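Workshop tips: yard signs and campaign boards

Storing, repairing and reusing corrugated plastic signs between elections

Most yard signs are fluted plastic sheet on a wire stake. The sheet lasts several seasons if it is cleaned before storage. The stake usually rusts first at the lower weld.

Cleaning. Rinse off grit with a hose before any cloth touches the print. Wash with dish soap and lukewarm water, then stand the sign on edge with the flutes vertical so they drain. Leave it overnight. Solvents such as acetone lift screen-printed ink, and rubbing alcohol dulls digital prints.

Removing date stickers. Warm the sticker with a hair dryer on low, holding it a hand's width away. Peel at a flat angle. Remove leftover adhesive with vegetable oil, then soap. Keep the heat moving, as fluted sheet warps quickly.

Flattening a bent sign. Lay it print side up on a flat surface, cover it with a clean towel and put a board and weights on top for two days. A crease that has gone white will not come out. Tape a strip of scrap sheet across the back of the crease, with the flutes at right angles to those of the sign.

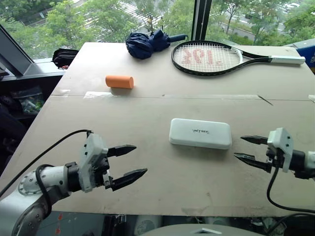

Can signs be stored flat in one stack?

Up to 100 can be, provided they are dry and placed face to face and back to back. Higher stacks crush the flutes at the bottom. For larger quantities, stand the signs on edge in cartons and label each carton with the ward, the sign size and the number inside.

The Kivthorpe council race last fall left 343 reusable signs from a print run of 700. Sumathi Kamath sorted them by ward before storing them, and the February special election needed no reprint for the two north wards.

Stakes. Pull stakes out of the flutes before storage. Brush rust off with a wire pad, wipe dry and coat the legs with paste wax. Straighten bent legs in a vise with wood jaws. Discard any stake with a cracked weld.

Large boards. Four-by-eight plywood boards need sealed edges. Apply two coats of exterior primer to all four edges and to every screw hole. Norbert Bartoš uses leftover porch paint on the backs, and his boards on the Ornau road have been through three campaigns.

Before reuse. Check the "paid for by" line against the current committee name and address. If it has changed, cover the old line completely with a printed vinyl label. Check local rules on sign size and setback as well, as both may have changed since the last vote.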